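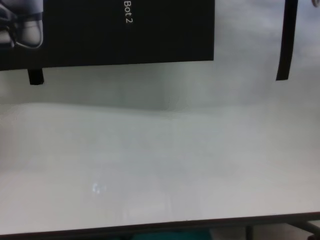

Unit 13: Who Does the Leftover Work?

Work and Technology, Sullden College
Handout to go with the lecture. Read it before the seminar and bring your notes on the Plellell reading.

1. Where we left off

Last unit ended with the claim, made in nearly every sales brochure on your reading list, that automation "frees people for higher-value tasks." I asked you to find one brochure that names the higher-value tasks. A few of you found one. The tasks named were supervising the machine, reporting on the machine and "continuous improvement," which the brochure left undefined.

So this unit stays with a single small job and follows it closely. The job is mounting: taking a printed sheet and setting it down square inside a marked outline on a table, before it gets fixed to a board. It is done in print shops, sign shops and the back rooms of exhibition firms. It pays badly and gets written off as unskilled by people who haven't tried it with a glossy sheet.

2. The job as people do it

Our case is Oltmanns, a display and print finishing shop. Before the change it ran 3 mounting tables with one person at each. A mounter takes the sheet by two opposite corners, lets it sag a little in the middle, lowers one edge to the mark and lets the rest follow. If the edge is off, the sheet is lifted and set again. A good mounter rarely lifts twice.

What is in that job that doesn't appear in the job description?

- Noticing that the print is wrong (old logo, bad color, wrong language) before it goes on the board.
- Feeling that the stock is thinner than usual and slowing down.
- Keeping the table clean. A crumb under a glossy sheet shows as a bump forever.
- Deciding which order can wait when two customers both want theirs by 4 p.m.
- Teaching the new person, mostly by standing next to them.

Keep this list. We come back to it in section 4.

3. The job as a machine does it

A two-armed robot handles the sheet in much the same way, at least on the surface. One gripper takes one corner, the second takes the corner diagonally opposite, and the sheet hangs between them. The outline on the table marks the place it's meant to go.

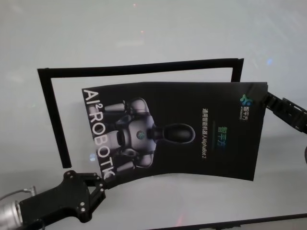

Fig. 1. A poster held at two opposite corners above a white table marked with a black outline.

Look at how the sheet bends. Paper and film are awkward for machines. A metal bracket has the same shape wherever you hold it, and you can plan a path for it once. A sheet takes a new shape each time a corner moves, and it hides part of the target while it does so. In Fig. 1 the right-hand side of the outline runs behind the poster. Anyone working from that view has to judge a line they can see only part of. A human mounter tips their head to the side, hardly aware of doing it. For a machine, somebody has to provide the other view, or a way of working without it.

Gloss is the other trouble. A shiny table under ceiling lights gives you reflections, and reflections move when the viewer moves. People learn to ignore them in the first hour. Vendors like to say their system does too. Ask under which lights.

I don't raise this to sneer at the engineering. Getting two arms to share one floppy sheet is hard and the people who manage it deserve their credit. My quarrel is with the step from "it can hold the sheet" to "you can do without the mounter," which usually takes place on a single slide.

4. What changed at Oltmanns

The shop bought scheduling and inspection software called Prumon first, and put a two-armed cell on one table in January. The pitch promised that the cell would take over 70 percent of mounting. Management's own log for the first full month shows 187 sheets that a person had to stop and deal with: picked up again, re-squared by hand, or pulled for a fault the software had passed.

The log does not say how many sheets went through without trouble. I asked. That figure was kept by the vendor. Treat any success rate with suspicion if you can't see what it was divided by.

Now take out the list from section 2.

Checking the print. Prumon compares the sheet with the file. If the file itself is wrong, the match is perfect. The mounters used to catch these. One of them told me she still does, walking past, on work that is no longer hers.

Feeling the stock. Gone from the cell table. The stock type is now typed in by hand at the start of each batch, a new duty that belongs to whoever is nearest.

Keeping the table clean. Still done by people, and more often than before. It appears in no one's hours.

Deciding what waits. Moved to Prumon, which sorts by due time. It doesn't know which customer always says 4 p.m. and means tomorrow.

Teaching. Here I'm most worried. The cell took the plain, regular orders, and those were the ones beginners learned on. What is left for people is the oversized, the creased and the urgent. A shop can live off its experienced staff for quite a while like this, and the accounts will look fine the whole time.

5. Terms to know

Leftover work: the tasks that remain with people because the machine can't do them, collected into a job that was never designed as a job.

Intervention: any time a person has to step in. Firms define it narrowly. Check whether a sheet nudged straight by a passing worker counts. At Oltmanns it did not.

Demonstration condition: a clear table, one known sheet, good light and the people who built the thing standing close by. A result under these conditions is a real result, and a limited one.

Deskilling: loss of the chance to use or learn a skill. It can happen to workers whose pay and title stay the same.

6. The other side

Mounting is hard on the wrists and the lower back. Two of the mounters I spoke to were glad to see the long runs of identical posters go, and I believe them. A sceptic who defends every dull job because a person holds it is not much use to the person. The Plellell reading makes this case better than I can, and I'd like you to take it seriously, particularly the chapter on injury.

Where I part ways with Plellell is on timing. The book assumes the relief arrives first and the reorganizing later. At Oltmanns the staffing plan was changed before the cell had mounted a single paying order.

7. For the seminar

Pick one job you have done for pay. Write down five things you did in it that were not in the job description, as in section 2. Next to each one, write who would do it if a machine took over the main task, and whether they would be paid for it. One page, handwritten is fine.

Also read the Oltmanns log in the course folder. Pay attention to the column headed "Other."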